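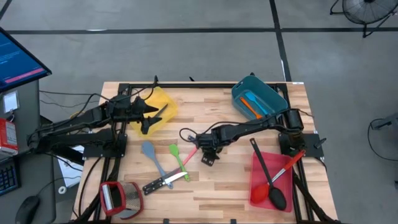 Chez Fahy, on trie des ustensiles de cuisine depuis toujours. Spatules, râpes, couteaux, cuillères en silicone : ils reviennent des cantines et des traiteurs de la région dans des caisses mélangées, sont lavés, puis répartis par bacs avant de repartir. Un travail debout, répétitif, mal payé, que la direction du site de Brisside a décidé de confier en partie à deux bras articulés.

Le projet s'appelle Gatis. Dans la plaquette distribuée au personnel en février, il doit « libérer les équipes des gestes sans valeur ». L'expression a fait grincer des dents au vestiaire. Une trieuse qui travaille là depuis longtemps me l'a répétée trois fois en une demi-heure, en détachant les mots. Sans valeur, donc, les gestes qu'elle fait 3000 fois par poste.

L'essai se déroule dans une pièce à l'écart, sur un plateau de bois clair, avec des bacs en plastique jaune, turquoise et rouge. Le principe paraît simple : prendre un objet, le poser dans le bon bac, recommencer. Pour une main, c'est l'affaire d'un instant. Pour une pince à deux doigts, un couteau à plat sur deux spatules est déjà un problème sérieux. Laquelle saisir d'abord ? Par où ? Que faire si la lame glisse ?

Le jour de ma visite, les bras ont mis longtemps à vider une table que n'importe quelle salariée aurait débarrassée en bavardant. Un technicien parle d'un système « en apprentissage ». Soit. Mais les embauches saisonnières, elles, sont déjà gelées, et les sept postes prévus pour l'été n'ont pas été ouverts. On économise sur une promesse.

Car c'est bien là que l'affaire se complique. Les équipes n'ont pas diminué, la direction le rappelle à chaque réunion, et c'est exact. Ce qui a changé, c'est l'emploi du temps. Deux personnes quittent la chaîne chaque matin pour préparer les essais : disposer les objets, relancer la machine, ramasser ce qui tombe, noter les échecs sur une feuille. Elles gardent leur salaire de trieuse. Personne n'a songé à revoir leur fiche de poste, alors que la plaquette promettait une « montée en compétences ».

L'une d'elles y trouve pourtant son compte. Elle a moins mal aux épaules, dit-elle, et elle aime comprendre pourquoi la pince rate un manche rond. L'autre s'ennuie ferme et réclame son ancienne place. Ses collègues de la chaîne, à qui il manque quatre mains jusqu'à midi, la réclament aussi.

La direction cite volontiers l'atelier de Tinport, où un dispositif voisin traiterait 50 caisses par jour. J'ai demandé à le voir tourner. On m'a répondu que le site était en travaux. J'ai demandé combien de caisses repassaient ensuite par un contrôle manuel – le chiffre n'était pas disponible.

Je ne doute pas que ces bras finiront par trier correctement. Il serait difficile de regretter un geste qui use les poignets. Reste à savoir qui fixera la cadence à ce moment-là, et sur quelle base. Les déléguées du personnel ont demandé un bilan écrit avant toute extension du projet, avec les pannes, les reprises à la main et les heures passées à assister la machine. La réponse leur est promise pour la rentrée.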